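The Omstead diaries: a thousand ways to pick up a cloth

4 March 2021

When I told my mother I was going to work in robotics, I think she pictured a lab coat. I hadn't the heart to tell her about the toilets.

My part of the Omstead project is gathering examples. Somebody holds a gripper, does a small dull job with it, and the recording goes off to be learned from. Then they do it again, slightly differently, until lunch. We are meant to have 3,710 clips before Rotich, our model, gets its next round of training. On a good day I manage up to 20 before my wrists file a complaint.

The rules at Netico are short. Start from a different spot each time. Keep the markers in view. If you fumble, leave the fumble in and label it, which has done wonders for my self-esteem. I have a folder of my own mistakes now, neatly sorted.

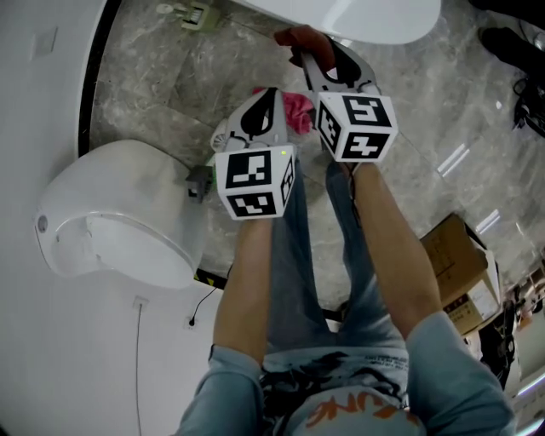 Same place, same day, from the head and from the gripper.

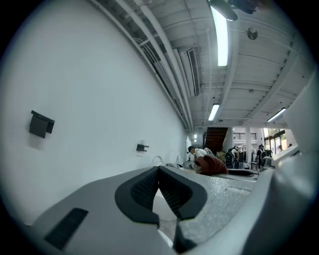 Can't you just record one perfect example and copy it 1,000 times?

You can, and the model will become superb at that one example. Move the cloth a hand's width to the left and it will close its fingers on thin air with total confidence. It needs the awkward angles and the second attempts as well.

We tried the tidy approach in November with a set we called Vevstead. Every clip was lovely. Rotich got through 5 test runs and picked up nothing in any of them.

I'm back on cloths tomorrow, and I've bought knee pads.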